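Subject: Re: [ornden-tenants] Service charge reconciliation, building 2

> Has anyone else received the reconciliation from Brudlow? Ours says
> we owe $724 for "common area sundries." The lease says we get a
> breakdown on request. I requested. Silence.

Same letter, same sundries. We have 400 square feet at Ornden, so I would love to know how much common area we managed to wear out.

Check clause 13 of your lease. Ours gives the landlord 2 months to send supporting invoices, and we can hold back the disputed part until they do. Pay the base rent on time, though – Brudlow has a form letter for that and it arrives very fast.
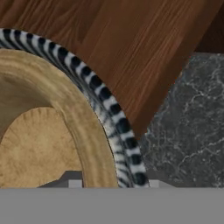 Last year the sundries included a share of the roof survey Pruvost did before the sale, which sounds to me like the seller's bill. We objected in writing and it vanished from the next statement with no comment at all.

Is Rumau still in the corner unit? They have the old lease with the cap in it, and I'd like to see the wording before October.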